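El green lento, el green rápido

La velocidad de un green se discute en todos los clubes y se mide en muy pocos. El jugador de fin de semana la percibe como un dato de carácter, casi meteorológico: hoy corren, hoy no corren. Para el responsable de mantenimiento es el resultado de una cadena de decisiones sobre altura de corte, humedad, rodillado y aporte de arena, y cada una de ellas tiene un coste en la salud de la planta que no aparece en la tarjeta.

El instrumento habitual es una rampa de aluminio con una muesca en la que descansa la bola. Se levanta un extremo hasta que la bola sale por gravedad, se mide la distancia recorrida sobre una zona llana y se repite en sentido contrario. La media de ambas direcciones, expresada en pies, es la lectura. El procedimiento no admite muchas variantes: si la zona elegida tiene pendiente apreciable, el valor deja de ser comparable, y si las bolas de una misma serie se dispersan demasiado, la serie se descarta y se empieza de nuevo.

En el campo de Plelville, un recorrido de 36 hoyos repartidos en dos trazados, las lecturas se toman a primera hora, después de la siega y antes de la salida del primer grupo. El trazado antiguo, Devis, conserva greenes pequeños, de perfil abombado y con fuerte presencia de poa annua. El segundo, Trurnier, se sembró con agrostis sobre una base de arena. Ambos comparten maquinaria, personal y agua, y aun así se comportan como dos campos distintos.

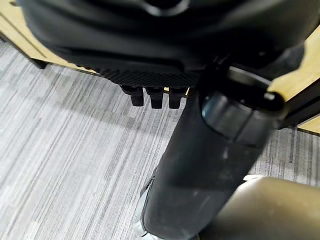 La diferencia principal está en la capa de fieltro. La materia orgánica acumulada entre la hoja y el suelo retiene agua, amortigua el bote y aumenta la resistencia a la rodadura. En Devis, con décadas de acumulación, el fieltro obliga a un programa de escarificado vertical más frecuente y a pasadas de arena ligeras durante toda la temporada. En Trurnier basta con un calendario menos intenso, aunque la base drena con tal rapidez que el margen entre un green firme y un green estresado se reduce a pocas horas en los días de viento.

La altura de corte es la palanca más evidente y la peor utilizada. Bajar la cuchilla produce un efecto inmediato sobre la rodadura, pero reduce la superficie foliar, acorta la raíz y deja la planta expuesta al musgo y a las enfermedades fúngicas. Por debajo de cierto umbral, además, la ganancia de velocidad es mínima. El rodillado ofrece una alternativa razonable: alisa la superficie sin retirar hoja, y el efecto persiste parte del día siguiente. En suelos arcillosos conviene espaciarlo por el riesgo de compactación; en perfiles de arena el margen es mayor.

El plan de trabajo de la temporada en Plelville combina ambas técnicas en días alternos. La mañana de siega no se rueda, y la mañana de rodillo no se siega, salvo en semana de competición. El esquema se ensayó primero en los greenes de prácticas y se extendió a los dos trazados una vez comprobado que las lecturas no caían de forma significativa en los días sin corte. El ahorro en horas de máquina se destinó a la siega manual de los collares, una zona que suele quedar desatendida y en la que se deciden muchos golpes cortos.

Queda la cuestión de la pendiente. Un green se diseña para una horquilla de velocidades, y cuando se supera esa horquilla desaparecen posiciones de bandera. Una inclinación del dos por ciento resulta cómoda con lecturas moderadas; con lecturas de torneo, la misma inclinación exige una colocación conservadora, y a partir del tres por ciento la bola puede no detenerse. Los arquitectos de los recorridos antiguos trabajaban con hierba más alta y se permitían caídas que hoy resultan impracticables si se pretende jugar con la rapidez que el aficionado ve por televisión.

En Devis, el hoyo Lü ilustra el problema. Es un par tres cuyo green cae de atrás hacia delante, con una plataforma superior en la que apenas cabe una bandera. El análisis topográfico, realizado con una malla de 891 puntos, mostró que la superficie utilizable para el hoyo disminuye con rapidez al aumentar la lectura. Se barajaron 2 opciones: rebajar la plataforma o limitar la velocidad en todo el trazado. Se optó por la segunda. La obra habría supuesto levantar el tepe, modificar la base y cerrar el hoyo durante el invierno, con un resultado incierto en el enlace entre suelo nuevo y suelo viejo. 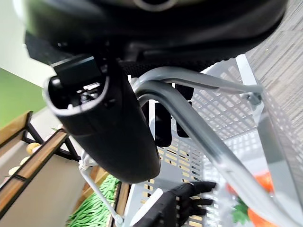

Mecanismo negro, con tornillos o fijaciones y otras piezas pequeñas en el extremo abierto del cilindro.

La decisión tiene una consecuencia deportiva que conviene explicar a los socios. Un campo más lento no es necesariamente más fácil. El golpe de aproximación puede jugarse con mayor agresividad, pero el putt exige un contacto más firme y la línea admite menos caída. Lo que castiga al jugador es la falta de uniformidad: una diferencia de un pie entre dos greenes consecutivos se nota más que una lectura baja sostenida durante los dieciocho hoyos.

De ahí que el parámetro relevante sea la dispersión. El objetivo fijado para los dos trazados es que ningún green se aparte más de medio pie de la media del día. Para lograrlo se riega a mano, por zonas, según la lectura de un sensor de humedad que se clava en varios puntos de cada superficie. Los aspersores quedan reservados para el riego nocturno profundo y para el lavado posterior al abonado.

El drenaje de Devis se revisará en diciembre, cuando baje la ocupación. Está prevista la apertura de 200 metros de zanja en los greenes más sombríos, con relleno de grava y arena, y la poda de los árboles que bloquean el sol de la mañana. Hasta entonces, las lecturas seguirán publicándose cada día en el tablón de la salida, junto a la posición de las banderas.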